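The Patience of Soft Things

Inside the planning software that teaches machines to handle cloth

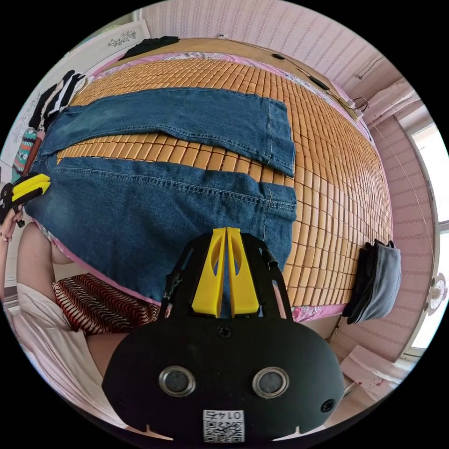

Rosalie Bühler does not like the word "fold". For her it is too big. In the planner that she writes at Netside, a fold is a chain of 5 smaller decisions, and each of them can go wrong in its own way: where to pinch, how high to lift, which way to travel, when to stop, when to let go.

"A box tells you where it is," she says. "Cloth tells you only where it was."

Her program, Varma, began as a tool for flat towels. Denim came later and was a difficult guest. It is stiff at the seams and soft between them, so a grip that holds well in the middle of a leg may slip at the hem. The first version treated every garment as one even sheet. It made beautiful plans, and the jeans ignored them.

The present version learns from demonstrations made by hand. A person works with two grippers, and the software stores the path of each one together with the opening of its fingers. The team now has 1900 demonstrations. Bühler threw away 200 others after she found that the clocks of the left and right grippers did not agree. The error was small, but in cloth work a late left hand teaches a bad habit.

Perception is the other half of the trouble. A pair of jeans on a patterned surface gives the camera many edges, and most of them do not belong to the jeans. Varma therefore keeps several guesses about the outline and drops them one by one while the cloth moves – a slow method, she admits, and the control loop has to wait for it.

Her former colleagues at Protmont chose a different way, with one large network that goes directly from picture to motion. Bühler has respect for it. She still prefers a plan that she can open in the morning and read line by line, with her coffee beside the keyboard.

In March she began to rewrite the part that decides when to let go. It is 2 pages of code, and she has already written it three times.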